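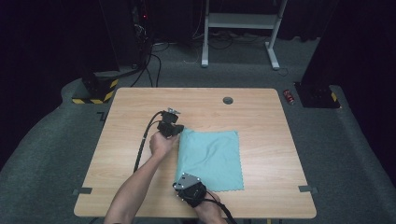 Teal cloth on the table, pinked edge along two sides.

Kededau Residents' Association
Minutes of the general meeting, February 22, 2023
Chair: Toom. Minutes: Sarmīte Rebane. Quorum met. Apologies taken as read.

Minutes of last meeting
Agreed, one correction. The hedge at the Jomico end is ours to cut, not the council's. Signed.

Money
Balance stands at 838 pounds after the hall hire and the insurance. The 2000 set aside for the path is in the other account and not to be touched, Chair was firm on that. Query from the floor about why hall hire went up. Answer: it went up for everybody. Receipts for the Christmas lights still missing, whoever has them please put them thru Sarmīte's door.

Path behind the allotments
Two quotes in, third one promised and not come. Druster want to start before the end of February if we say yes, but their price doesn't include taking away the old slabs. Long discussion. Some for gravel, some dead against it (pushchairs, wheelchairs, gravel ends up in the drain). Jomico quote does include the slabs but they can't say when. Vote on waiting for the third quote: 7 for, 5 against. So we wait, but only until next meeting.
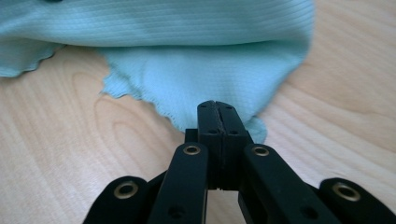

Toom to ring both firms and tell them so. Also to ask Druster for a price with the slabs in, in writing this time.

Parking on the bend
Same as before. Van still there most nights. Letter from the council says they will look at the markings, no date given. Suggestion of cones, not agreed. Suggestion of a polite note, agreed. Wording to be kept short.

Bins
Recycling missed twice on the lower side. Reported both times, reference numbers with Sarmīte. If missed again please report it yourself as well, one complaint from us seems to count as one complaint. Lids blowing off in the wind, bungee cords do the job.

Spring fair
Green is booked. Tables to be borrowed from the school again, need a van at both ends of the day. Cake stall, plants, tombola, secondhand books. No bouncy castle this year, the insurance wants too much for it. Discussion of charging for stalls, left as it was. Posters by the next meeting. Raffle prizes welcome, nothing out of date please as hapened last year.

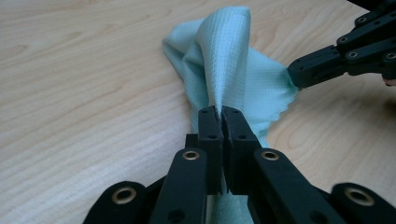
Minutes taken and typed up by Sarmīte Rebane

Any other business
Streetlight out by the steps, reported, still out. Dog mess on the green, new sign asked for. Noticeboard key is stiff, don't force it. Offer of a second hand bench, needs one slat replacing, accepted with thanks. Where to put it: by the steps or facing the green. Have a look and bring an opinion.

Actions
Toom: both firms, chase third quote.
Sarmīte: council re bins and streetlight, note for the van.
Everyone: raffle prizes, Christmas receipts.

Next meeting same room, same time, date to go on the noticeboard. Meeting closed.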